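Kodby Robotics Notes
@kodbynotes
Mar 27, 2018

Sat through another "just show the robot once" pitch, this time from Belladix. I have questions, same as in February.

Their number is 2000 demos for one skill. Opening a door by its handle. So "once" is doing a lot of work in that sentence.

We tried it ourselves, in sim, steering the arm by remote control. Kept 1389 runs. Threw out the rest, mostly me losing track of depth and closing the fingers on air.

Steering is slow too. About 6 minutes per run when I'm fresh, and I'm not fresh for long. The pitch deck had no line for operator hours. I asked. They'll get back to me.
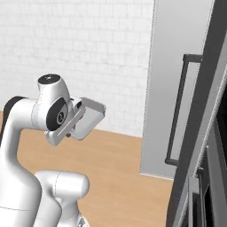 And a sim handle doesn't stick or wobble unless you tell it to. Change the friction a little and the policy trained on my runs pulls at nothing, very confidently.

Camico says guiding a real arm by hand fixes this. Maybe. You feel the contact, sure. You also stand in the way of your own cameras.

I'd believe any of them if they showed me 5 doors the robot hadn't practiced on. Failures left in, no speedup on the video.

Still waiting on that email from Belladix, btw.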